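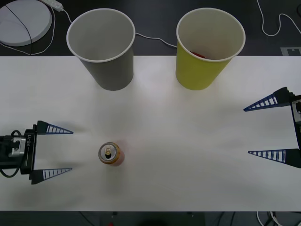
Workshop Notebook -- Drunach Packaging Room
Oct 1, 2025
Entry by Trudy Sheehan

Subject: paper cups and cans for the drinks station

The purpose of today's entry is to record which cups are to be kept for the drinks station and how they are to be set out. The matter was left open in June, when the Losamitz order was placed before a standard had been agreed.

Cups on the table: one grey, one yellow, the same shape and size, both paper, both with a white rolled rim. The grey cup is empty. The yellow cup has a small red item in the bottom. Colleagues are asked to look inside any cup before it is returned to a stack, as stacking over a loose item spoils the fit and may mark the inner wall.

The can is a small one with a pull tab and a silver lid, coloured yellow-gold and orange-red near the rim. It was placed nearer the front of the table than the cups. From above, the colour at the rim is the only quick means of telling one drink from another, and the storage trays should therefore be packed so that the rims remain in view.

Position of cups. The grey cup stands at the far side of the table, with plenty of bare surface between it and the yellow one. The spacing is suitable. The distance from the far edge is not, and cups in use should be brought further in. A filled cup is narrow at the base and is easily tipped, and there are cables on the floor on that side.

Stock. The store list gives 3,339 cups across all colours. The Vachon sleeves hold 50 each and are to be opened one at a time. The Molgate carton was entered as 87 cans; this figure does not agree with the delivery note and has been queried.

Decisions:
Grey cups are for water. Yellow cups are for all other drinks.
No more than 2 open sleeves are to be kept at the station.
Cups with a flattened or split rim go to paper waste and are not to be put back.

Outstanding: lids. The samples from Losamitz were ordered for a wider rim and will not be used. A request for the correct size has been sent to the purchasing office -- reply awaited. The shelf labels still show the old colours and will be replaced once the lids have been settled.

T. Sheehan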